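87 shares · 15 comments

I gave up my phone's map for the whole of November, and I have never been so late to so many dinners in Salem!

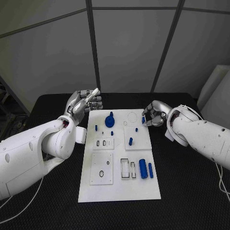 Paper maps ask you to look up now and then. Amber Goossens, my walking buddy, spreads hers flat on anything handy, and a white board on a black tabletop still makes me think of her kitchen — one pale rectangle, and us leaning in from both sides arguing about Fustier Street.

We use cookies to improve your visit. Accept | Manage

By the second Friday I knew the bakery, the shortcut and two very friendly dogs (I'd driven past all of them for years). 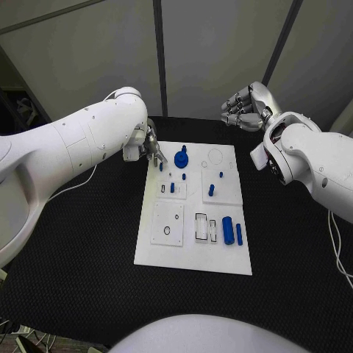
Small blue parts laid out on a white board.

I'm keeping the map.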